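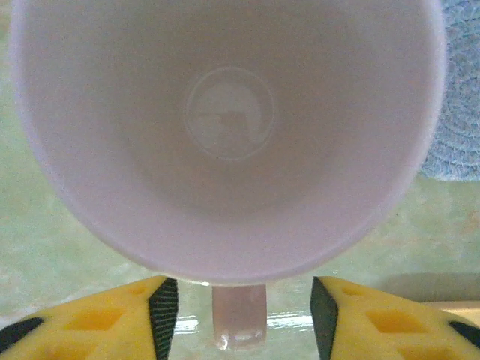
Wrist camera view on the mug task, fingers either side of the handle.

What rules do you follow for grasping crockery by the handle?
Posted by Floor Timmermans, April 11, 2023

We are writing a short set of house rules for operators who teleoperate a small arm with a two-finger gripper. The fingers have ridged inner faces and the wrist camera looks straight down between them. Most of our tasks are tabletop ones: mugs, bowls, placemats and so on. At the moment everybody does it their own way. Josefien closes on the handle, Thulani prefers the rim, and the recordings from our Surndale and Cindholm rooms don't match at all.

I would like to settle three things. Should the handle be the default grasp for mugs? When is an operator allowed to close the fingers? And do we need a proper risk assessment for ceramic, or is that overdoing it? We have 234 episodes so far and I'd rather not throw them away.

Rónán Keogh
Handle as default, yes, if the task involves carrying or pouring. Write it into the task sheet so that it isn't left to taste. Our wording at Stilell is as follows:

Bring the open fingers down with the handle in the gap between them. Stop. Check in the wrist view that there is clear space on both sides of the handle. If one finger is touching, back off and realign before closing. Don't use the finger to push the mug into place unless the task sheet says so.
Close at the low force setting and lift a little way. Pause again before moving sideways.

The stop matters more than people think. From straight above, the mug fills most of the picture and you can't judge the height of the handle at all, so use the side camera for that – we don't let anyone close on the wrist view alone.

On the risk assessment: do one. If you are in the EU or UK you should be looking at ISO 12100 for the general method, and ISO 10218 for the robot itself. The gripper and the object count as part of the application, so a mug that can break belongs in there. Ours is two pages long. Eye protection, nobody's hands in the work area while the arm is enabled, and a brush and pan nearby.

Keep the 234 but label them by grasp type. We relabelled 400 in August and it took two of us less than a week.

Thulani Makhubela
I'm the rim person. Rim is fine for putting a mug away and it's quicker. Just don't mix both in one batch.

Ans Lambrechts
Agree with Rónán mostly. Also check the finger pads at the start of each shift and write it down. We swap ours after 800 grasps whether they look worn or not.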